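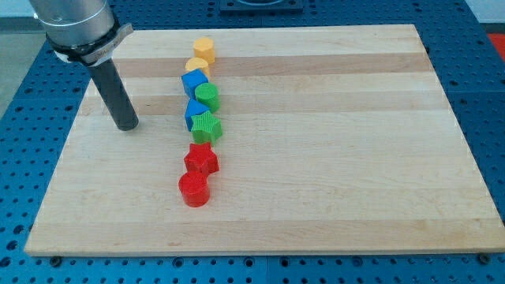

Block sets and boards: what to know before the July swap

The Meden toy and game library will hold its summer swap in July, in the back half of the Bartoš building. Doors open once the tables are set, and members can bring up to 20 items each. Most of the questions we get are about building blocks and the boards that go with them, so this item covers those.

Printed plastic blocks are welcome again this year. We ask that they come in full sets, sorted by color. The set we lend most often has yellow, blue, green and red, two of each, and it goes out in a cloth bag with a drawstring. If a block is missing, write the color on the tag. We can usually print a replacement, though the shade may be a little off — the green especially.

Printed blocks have a fine texture that holds dust. Wash them in warm water with dish soap and a soft brush, then let them dry on a towel overnight. Please don't put them in the dishwasher. We lost a set from Zistine that way last winter when the hexagonal pieces warped and would no longer stand up.

Many families use a large cutting board as a play surface. A striped maple board works well for younger children, who like to line blocks up along it or across the bands. A thick board also stays put on a carpet better than a tray does. Boards brought to the swap should be clean and free of deep knife marks. Rub them with a little mineral oil a few days ahead and wipe off what doesn't soak in. Boards that have been used for raw meat can't be accepted.

The library now has about 600 items on the shelves. Loans are still for three weeks, and the late fee is still a quarter a day. Tivance has lent us 7 folding tables for the swap, which should leave more room near the door for strollers.

Leftover items go back home with their owners unless they are marked "donate." Donated sets will be checked, bagged and added to the catalog by the end of the summer. Swap forms are at the front desk, next to the puzzle returns.

June 8, 2024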